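Flustero Bolt-On Supercharger Kit: Review
2026-07-15

Flustero says its kit will wake up the Flivness coupe without upsetting its manners. I fitted one in March and have put 1560 miles on it. I'm still waiting for the waking up.

The claim is 50 extra horsepower. On the dyno at Dumitrescu my car found 40, on premium fuel and a cool morning. You do feel it above the midrange. Below that the coupe drives like it always did, plus a whine that gets old on the highway.

Fit is mixed. The bracket lined up first try, but the belt routing in the manual is for the older engine, and the intake hose rubbed the strut brace until I trimmed it. Flustero's support line told me this was "within normal variation." For $1596 I expect a hose that fits.

The tune is the best part. No stumbles, no warning lights, clean cold starts. Fuel economy got worse, which the brochure skips.

Gotska's rival kit costs more and comes with a proper oil cooler. If you plan on track days, look there first. With the Flustero I'd want to see oil temperatures on a hot day before I believed anything.
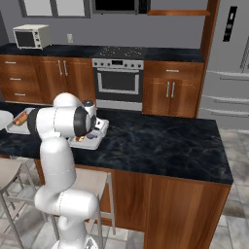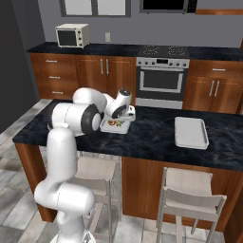 Verdict
A decent tune sold with an average blower. Wait for a discount, or buy better tires.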